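From: Nestor Saludo
To: bimanual-dev
Subject: Re: [bimanual-dev] planner stalls between approach and descend on board tasks

Ruth, sorry, slow reply, been in the planner all morning. Head camera views from the board setup, same kind of pose you were asking about: 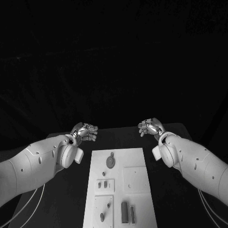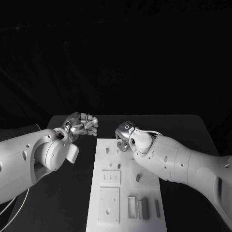 Ruth Holroyd wrote:
> Seeing the stall on our Bemley cell too, only with both arms
> live. One arm parked, no problem. Is it the collision
> checker or the perception node holding the lock? And are you
> still on the old Fekov config or did you move to the
> new one? We have not touched ours since November.

Collision checker, pretty sure. Perception publishes fine, I had the topic echoing in a second terminal and it never missed. What happens is the left arm asks for a plan, takes the scene lock, and the right arm's request sits behind it until timeout. Then it retries with a stale scene and fails on a hand-to-hand check thats no longer true.

Two things wrong imo:

1. Lock is held for the whole plan, should be held for the scene copy only. Linnea has a branch, scene-snapshot, builds clean on my machine. With it the worst wait I logged was 9 ms. Before that, 74.

2. Hand padding. The default in Moltach is one number for every link, so curled fingers get the same margin as the forearm shell. Fine out in the open, way too fat close to the pegs. Per-link padding is already in the yaml schema, just no one fills it in. I put mine in under hands_override, copy from there if you want.

On config: new one. Old one has the wrist frames flipped on the right side, don't go back to it. If you do stay on it you need the static transform patch Iolanda posted, otherwise the grasp poses come out mirrored and you will lose an afternoon to it like I did.

Not fixed yet: replan after abort. If you cancel mid descend the snapshot isnt released and memory creeps up. Restarting the node clears it. Eyerusalem is looking at wether the handle can just be scoped.

Could you run the branch on Bemley with both arms live and send me the log with planner debug on? Level 2 is enough, anything higher floods the disk. Also which checker are you building against, I forget.

Will merge once I've seen your log.

Nestor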